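Wovivness News
Repair bench gets its Saturday back

Grudevier's repair evening has moved to Saturday mornings, and the first job of the new season was the one most people put off until the computer makes the decision for them: changing the processor in an old desktop. 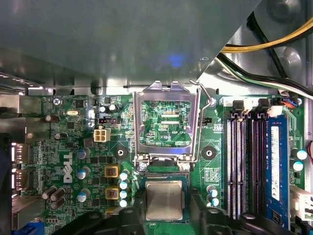 Reading time: 2 min

The Dell on the bench is the sort of machine that once sat under every desk in every office and was kicked by all of them. Its green motherboard lives partly in the shadow of a big gray drive cage, so the work happens under an overhang, like plumbing. The socket's metal load plate flips up, a thin lever stands to one side, and the processor goes in between. It is a small square of metal and green with tiny gold contacts, and it commands a silence in the room that no speaker at Grudevier has ever managed.

Prikex, the parts shop on Laskowska, has put a crate of 17 secondhand processors at the bench's disposal for the season. They are sorted by socket type, or were until the first morning. Visitors with a desktop of their own are asked to write down the model number before they come. "The beige one" was offered 11 times last year and has yet to match anything in the catalog.

The rules on the sheet are short. Unplug it. Touch bare metal before you touch anything expensive. Line up the little triangle on the chip with its mark on the socket, lower the chip straight down, and do not press. If it needs pressing, it is the wrong way around – or it is the wrong chip, in which case see the crate. 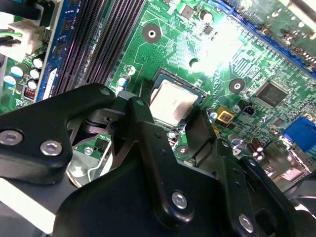
After that come the paste, the heatsink and the cables, and then the long look at a black screen while everybody remembers the memory sticks. The sheet suggests checking those first. It has suggested this since it was written.

Bench time is free and parts are sold at cost. The season runs through April, doors open at 10 in the morning, and desktops get priority over laptops, which have too many screws. Printers are not accepted. Please stop bringing printers.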